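Open day at the Cildale workshop: hand-held grippers and a piece of mesh

6 July 2022
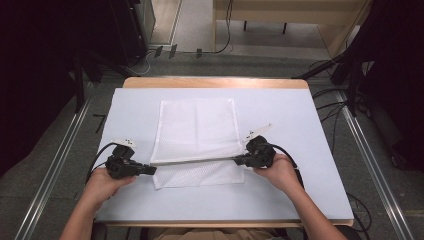 Mesh cloth on the board, one gripper in each hand.

I went over to Cildale for the Figueiredo open day, mainly to see the Timon system, which I had read about in January and not fully understood. It took 2 trains and a bus from Plestthorpe. The programme listed talks in the morning and demonstrations after lunch. I skipped the last talk and went straight to the benches.

Timon is a method for teaching cloth handling to a two-armed machine. The teaching is done by a person. You sit at a table with a gripper in each hand and do the job yourself, while the jaw opening and the position of each hand are logged. The logs are then used to train the controller for the arms. I had assumed the hand units would be some sort of glove. They are chunky black plastic bodies with white finger tips, and each one trails a cable.

The task on the table was a rectangle of fine white mesh laid flat on a pale board. Mesh is an awkward choice. It lets light through, so a depth camera tends to see parts of the table instead of the cloth, and the edges are hard to find in software. The staff said this was why it had been picked. A tea towel is apparently considered solved, or near enough that they no longer show it.

A thin metal rod is held level between the two grippers, a short distance above the surface. With the rod linking them, the hands can't drift apart or twist independently without the operator feeling it at once. I asked whether the rod made the data less useful, as two arms sharing a rigid part have fewer ways to move than two free arms. The answer was that it does restrict the motion, and that the restriction is wanted for this task. I would have liked to see the same job logged with and without it. They had no such comparison to hand.

Figures I wrote down: 1147 recordings so far for the mesh task, of which 130 were set aside for testing. Three operators made all of them. That last number bothered me a little. People fold in very fixed ways, and three sets of habits is a narrow base. The reply was that more operators are planned, with no date given.

Visitors could have a go. The queue was short and I had two turns. The grippers are lighter than they look, but the jaws need more travel than my fingers expected, and on my first turn I closed the left one too early and missed the edge of the mesh altogether. The second turn went better. I noticed the cables mostly when turning my wrists outwards – there is a slight pull, enough to make you choose a different path. I do wonder how much of that ends up in the logs. A wireless version was mentioned, with the usual remarks about battery weight and delay.

The part I had come for, the arms running the trained controller, was on a separate stand and was shown only as a recording. It played at normal speed, which I was glad of, as too many of these are sped up. The arms took two attempts to pick up a corner and then completed a single fold. Slow, but tidy.

Practical notes for anyone going to the next one. The benches were much quieter before the talks ended. Coffee is on the ground floor. The printed handout has the jaw dimensions on page 3 but leaves out the logging rate, so ask for it. I forgot to, and have written to them since.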